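Feb 19, 2022

Muon telescope, Grerville hut. Notes from the trip and the bench work after it.

Drove up with Orysia before light. Road was fine until the last gate. The hut was cold and the rack was off, as we'd expected from the gap in the logs. Mains breaker had tripped, no sign of why. Reset it and everything came back except the Greco supply on the top paddles, which sat at zero volts with the fault lamp on. Swapped in the spare and left the dead one by the door so we wouldn't forget it. We forgot it. Orysia went back for it from the gate.

Current setup, for whoever reads this next: 6 scintillator paddles in three pairs, top, middle and bottom. Coincidence is top and bottom only. The middle pair is read out but not in the trigger, and I use it to get the efficiency of the others offline. High voltage at 700 on all of them after today, which is lower than what the old label on the rack says. Ignore the label. I've put tape over it.

Light leak on bottom-left is real. With the hut lamp off its singles rate dropped straight away, and with the lamp on it came back. Tried the torch along the seams and found it at the cable end where the black tape has lifted. Re-wrapped it with fresh tape and a layer of the rubbery stuff over the top. Rate with lamp on now matches rate with lamp off, near enough that I can't tell them apart in a short run. I'd still like to see a week of it before I believe it. That tape job has been redone before and it lets go when the hut warms up.

Ebuka asked on the phone whether this could explain the day/night wobble in the August data. Partly, I think. There's a small window on that side, and the leak would only show in singles unless it was bad enough to raise the accidentals. I worked out the accidental rate from the singles we logged then and it's too small to make the whole wobble. The rest looks like pressure and temperature. We never applied a temperature correction to August, only the barometer one. To do.

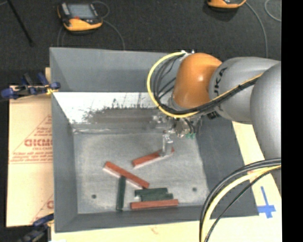
Barometer: the one in the hut reads 3 hPa higher than the handheld we brought up. I don't know which is right. The handheld was checked against the department's reference before Christmas, so for now I trust it more. An offset doesn't matter to the correction as long as it's constant, but if it's drifting then every fit we've done on pressure is suspect. I've asked Orysia to take the handheld up on each trip and write both values in the hut book.

Back at the bench in the afternoon. Opened the Greco supply. One electrolytic on the output side is bulged at the top and there's brown residue under it. The others look all right but they're the same age, so I'm going to replace the lot. Parts aren't in the drawer. Ordered them. Until they come, we have no spare high voltage at all, so please don't borrow the one on the test stand, even for an hour.

Time stamps. The GPS receiver lost lock during the outage and when it came back the Cakach board kept counting on its own oscillator for a while before it picked up the pulse. So there's a stretch of events at the start of the new run with bad absolute times. The relative times inside that stretch are fine. I've flagged it in the run list and the analysis should drop it by default. Ebuka, if you're matching against the neutron monitor hours, check that your copy of the run list is the new one. The old one doesn't have the flag column and the script won't complain, it just reads everything as good.

I also looked at how the board handles the pulse when it returns. It steps the clock in one go. I'd assumed it slewed. A step is easier to spot afterwards, so no complaint, but the description in our own write-up is wrong and needs fixing before it goes to anyone outside.

Threshold scan on the test paddle (same plastic as the middle pair, different tube). Stepped the discriminator up in 5 mV steps with the small counter above and below as a reference. There's a decent plateau and then it falls away where it should. The lowest settings are all noise. I've picked a value a couple of steps into the plateau. Plot is in the Grestum folder with the raw counts next to it. The first point on the plot is junk, I'd left the cloth half off the tube end.

Gain on that tube is a bit lower than when we got it. Could be the connector. It's been crimped badly and moves if you touch the cable. I'd rather redo the connector first than blame the tube.

Orysia spent the afternoon on the simulation. She has the hut roof in it now, with the proper steel thickness, and the overhead rate came down closer to what we measure. Still high. The hill on the south side isn't in there yet and it must take something off the low angles. She has the elevation data but it's in a format our geometry code won't read, so she's writing a converter. We talked about whether it's worth it given how little comes in at those angles with the paddles spaced as they are. She thinks yes, and it's her time.

One disagreement to settle: she normalizes to the full acceptance and I've been normalizing to vertical only. Both are fine but we've been putting them on the same plot. I'll change mine.

To do
Temperature correction on the August set, then refit pressure.
Recap the Greco supply when parts arrive, soak test overnight before it goes back to the hut.
New connector on the test tube, repeat the scan at the same settings.
Fix the clock paragraph in the write-up.
Silica gel in the rack is pink. Take a fresh bag up next trip.
Ask about the breaker. If it trips again we're blind until somebody drives up, and the modem is on the same circuit so it can't even tell us.

Hut key is back on the hook. The padlock on the second gate is stiff, bring graphite.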